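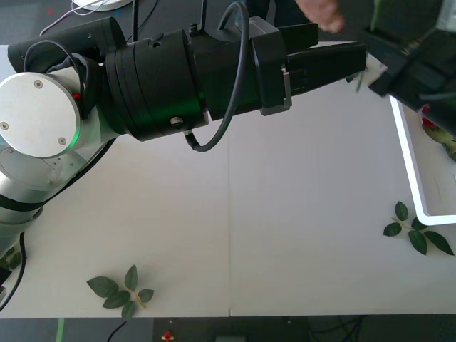
Silberner Arm, schwarzer Greifer, Finger offen.

28.12.21
Zwischen den Jahren räume ich immer meine Abos auf. Diesmal schreibe ich mit, vielleicht hilft es jemandem beim eigenen Stapel. Thread.

Angefangen habe ich mit den Kontoauszügen, nicht mit den E-Mails. Im Postfach findet man nur, was eine Rechnung schickt. Auf dem Konto steht alles, auch der Kram, der einmal im Jahr still abgebucht wird.

Also zwölf Monate als PDF geladen, nach Lastschriften durchgesehen und alles Wiederkehrende in eine Tabelle: Name, Betrag, Rhythmus, Kündigungsfrist. Hat rund 40 Minuten gedauert, mit Kaffee holen.

Der größte Posten war Allside. Das ist ein Schutzbrief fürs Fahrrad, 159 Euro im Jahr. Das Rad dazu habe ich im August verkauft. Den Schutzbrief hatte ich schlicht vergessen.

Bei Allside gibt es im Kundenkonto einen Punkt »Vertrag ändern«, aber keinen zum Kündigen. Das Formular steckt in den Hilfeseiten ganz unten. Ich habe am Ende eine Mail geschrieben, mit Vertragsnummer und der Bitte um schriftliche Bestätigung. Kaufvertrag vom Rad als Anhang.

Antwort kam am nächsten Morgen. Weil das Rad nicht mehr mir gehört, endet der Vertrag früher – den Rest bekomme ich anteilig zurück. Das stand so auch in den Bedingungen, ich hätte nur mal reinschauen müssen.

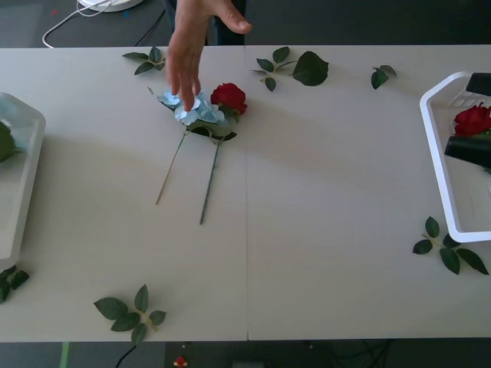 Nächster Fall: Woo, eine App für Einkaufslisten. Die Gratisversion hätte mir immer gereicht. Das Abo lief über den App-Store, also muss man auch dort kündigen. Die App nur vom Handy löschen beendet nichts. Wusste ich theoretisch, habe ich trotzdem so gemacht.

Namell behalte ich. Das ist mein Speicherplatz für Fotos und Steuerunterlagen, den brauche ich wirklich. Ich bin aber einen Tarif runter, der große war nie auch nur halb voll. Wer wechselt: erst schauen, ob der belegte Platz in den kleineren Tarif passt. Bei mir wird erst zur nächsten Abrechnung umgestellt.

Bleibt Orora, die Hörbücher. Da habe ich pausiert statt gekündigt. Zwei Monate ohne Abbuchung, das Guthaben bleibt stehen. Im Kalender steht eine Erinnerung eine Woche vor Ablauf der Pause, sonst läuft es einfach weiter.

Was ich ab jetzt anders mache: Bei jedem neuen Abo kommt die Frist gleich am selben Abend in den Kalender. Und Probemonate kündige ich direkt nach dem Anmelden. Meistens kann man trotzdem bis zum Ende weiter nutzen, es steht in der Bestätigung.

Noch zu den Bestätigungen, weil die Frage schon kam: Ich speichere sie als PDF in einem Ordner, Dateiname ist Anbieter plus Enddatum. Screenshots von der Webseite mache ich nur, wenn keine Mail kommt.

Die Tabelle teile ich nicht, da stehen Kontodaten drin. Die Spalten habt ihr ja oben. Morgen ist der Stromvertrag dran.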